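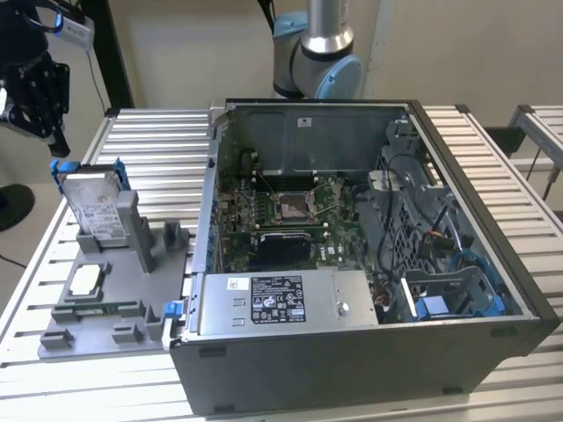

Visit Report: Desktop Refurbishment Line, Kováčik Works

The Kováčik works opens its desktop refurbishment floor to visitors in June. I went in the morning session, which began at the goods entrance and ended at the packing tables. The tour covered intake, teardown, board testing and rebuild. Laptops are handled in another building and were left out. The notes below follow the order of the floor.

Intake

Machines arrive on pallets from offices, schools and two municipal contracts. Each gets a work number and a visual check for dents, missing panels and swollen or leaking parts. The site takes in 2,000 towers in a normal month. Anything with liquid damage goes straight to materials recovery.

Tracking is done in a package called Trutamine. It prints the labels and holds the history of each unit, down to which memory modules came out of it. The intake clerk demonstrated a lookup. It took longer than expected, and I was told the database is being moved to a new server over the summer.

Teardown benches

Towers are worked on their side, with the side panel off and the opening facing up. The bench tops are silver aluminum extrusion slats. Fixtures can be bolted into the slots of the extrusion, and small screws do tend to go down the gaps. There is a tray underneath to catch them, emptied at the end of the shift.

The unit I spent the most time with was a dark charcoal gray case at the stage between teardown and board test. The processor was out and the square socket stood empty, its retention bracket visible. The memory slots were empty as well. The black finned heatsink below the socket was in place on the green motherboard, as were the power supply and the drive cage.

The order of removal at Kováčik is fixed:

Drives first, then memory.
Cooler and processor next. The processor goes into a clamshell tray with the work number on it.
Expansion cards, if there are any.
Power supply only if it fails on the tester.

Leaving the supply in the case saves 9 minutes per unit by the site's own figures. In this case it was a flat silver-gray box with its black regulatory label facing up, so the ratings could be read without pulling it. Supplies that mount label-side down are a regular complaint on the floor.

Cabling takes more time than I had assumed. In the same tower, bundles of black cables looped around and through the gray plastic drive cage, with a blue SATA cable running along the lower right of it. Technicians are told to leave power leads where they lie until the board has passed. SATA cables are replaced whenever the latch is worn.

Board test

Boards are tested in the case. A known good processor and one memory module are fitted, and the board is run through a 3-stage sequence on a Pramine test unit: power rails, ports, then a memory pass with each slot populated in turn. The Pramine units are older than most of the machines they test, and spare leads are getting hard to find.

Sockets are checked under magnification before anything goes into them. Bent contacts are the most common reason for rejecting a board here — ahead of failed capacitors, which used to lead the list. Straightening is attempted only on models with strong resale demand.

Rebuild and packing

Rebuilt machines get fresh thermal compound, matched memory and a solid state drive. Dust is removed in an extraction booth before the panel goes back on. The booth was loud enough that the guide stopped talking until we were past it.

Cartons and foam end caps come from Stornetti. Every carton size on the floor fits one of the common tower formats, with a folded insert for the smaller ones. One machine in every 100 is pulled after packing, unpacked again and booted.

Practical notes

Closed shoes are required, and wrist straps are issued at the door to teardown. Photographs are allowed at the benches but not at intake, where customer asset tags are still on the cases. The morning group is smaller and gets longer at the test stations. Parking is behind the building, past the scrap metal bins; the front spaces are for deliveries until noon.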